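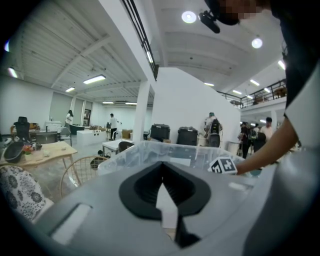 A clear plastic storage bin with a ribbed rim. Rigid plastics are being added to the Stadcombe recycling list.

Stadcombe to take storage bins and other rigid plastics at the curb

Stadcombe households will be able to put storage bins, laundry baskets, buckets and other large rigid plastics out with their regular recycling starting in August, the city's public works department said Friday.

Until now, residents have had to drive those items to the Doucet Road drop-off site or put them in the trash. The curbside program has taken only bottles, jugs and tubs.

The change comes with the city's new contract with Clisero, the hauler that has run the east side routes and will now cover the whole city. Clisero will take the material to the Keveo sorting plant, where a line for bulky plastics opened this spring.

The city tried the service for eight months on routes north of Doucet Road. Public works said 680 households were invited to take part and 653 of them set out at least one item. Crews reported few problems apart from bins left out with things still in them.

Under the new rules, items must be empty and reasonably clean. Lids should be taken off and placed next to the bin. Metal handles and wheels have to be removed where that can be done by hand. If they can't be, the item still goes to the drop-off site.

Large pieces should be set beside the cart, not on top of it. Anything that blocks the sidewalk will be left behind with a notice. Pieces too big for one worker to lift need a special pickup, which residents can book by phone or through the public works page.

Foam, garden hoses, vinyl siding, shower curtains and plastic bags are still not accepted. Cracked bins are fine. Painted ones are not, and neither is anything that has held motor oil, pesticides or pool chemicals.

The monthly fee will not change this year. The contract does let Clisero ask for an increase after the first year if the amount of material goes above what the city estimated, and the city council would have to vote on it.

Apartment buildings are on a different schedule. Those with shared dumpsters will join later, once the city and the property owners have agreed on where the larger items can be kept between pickups. No date has been set. Tenants can keep using Doucet Road in the meantime.

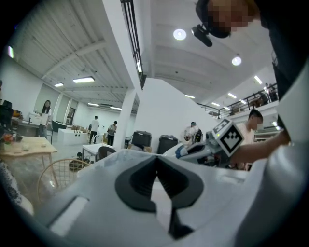 One reader on Mill Street wrote in to say the drop-off site should stay open on weekends even after the change, and asked if the city had thought about people with more than a cart's worth to get rid of at once. "When we cleared out my mother's garage we had a whole truckload," the reader wrote. "I can't leave that on the curb and I can't take a day off work for it."

Public works said the Doucet Road site will keep its current hours, including Saturday mornings, through the end of the year. The department will then look at how much is still being brought in.

A mailer with the full list of accepted items goes to every address in July. The first 200 residents to ask for one at the public works counter can also get a magnet version for the refrigerator. Collection days stay the same for all routes except the two that cross the river, which will be told of their new day by letter.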